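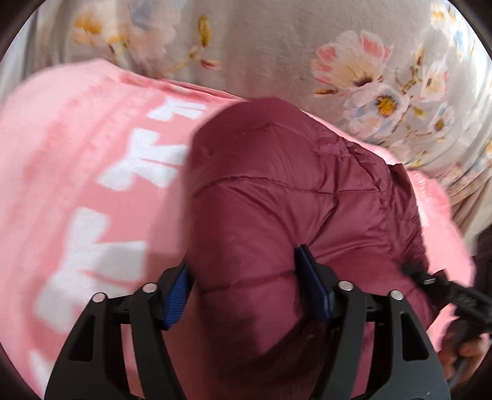 Recording a grasp on padded clothing

1. Lay the garment on the bed with the other bedding left in place.
2. Start recording, then wait 3 seconds with the jaws open.
3. Bring both finger pads down over a fold and close until the fabric bulges between them.
4. Lift slowly, hold, and put it down — don't drop it.
5. Note any slip in the log.

Our Zetia policy was trained on 246 grasps. Karthik Dissanayake kept 182 after checking; most of the rest had the pads closing on two layers of cloth.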